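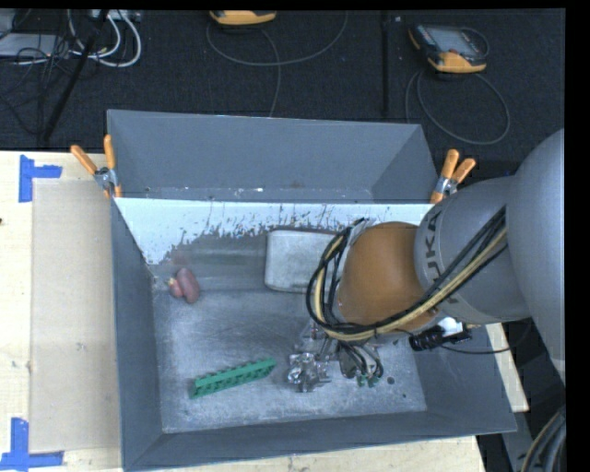
Ingeborg Hollmann wrote the house rules for robot cells at Prolstead, and she will happily talk about them until your coffee has gone cold twice. The first draft ran to 95 pages and, she says with a laugh, "I think I was the only person who ever got to the end of it." The one in use now is 20, and a good part of it deals with small, homely matters. Take the bin. At the bench where we talked, it is held by spring clamps with orange handles, and there is blue tape on the tabletop beside it, marking the corners of a flat panel. "If a thing has a place, you mark the place," she told me. "Then you clamp what can be clamped, and you check it again after lunch, even if you're sure."

Her colleague Siham Zaki, who came over from Jultdale in September, is fonder of the chapter on cables (yes, a whole chapter!). "You look at the hoses and lines on the wrist before every run, and you move the arm slowly through its reach once," she said. "It takes 3 minutes. I've had people argue with me for over 20."

They still disagree on where the handheld controllers should live between runs. Hollmann would like a hook for each one. Zaki wants them wherever the operator can reach without stepping around the table, and she has asked for that to go into the next revision.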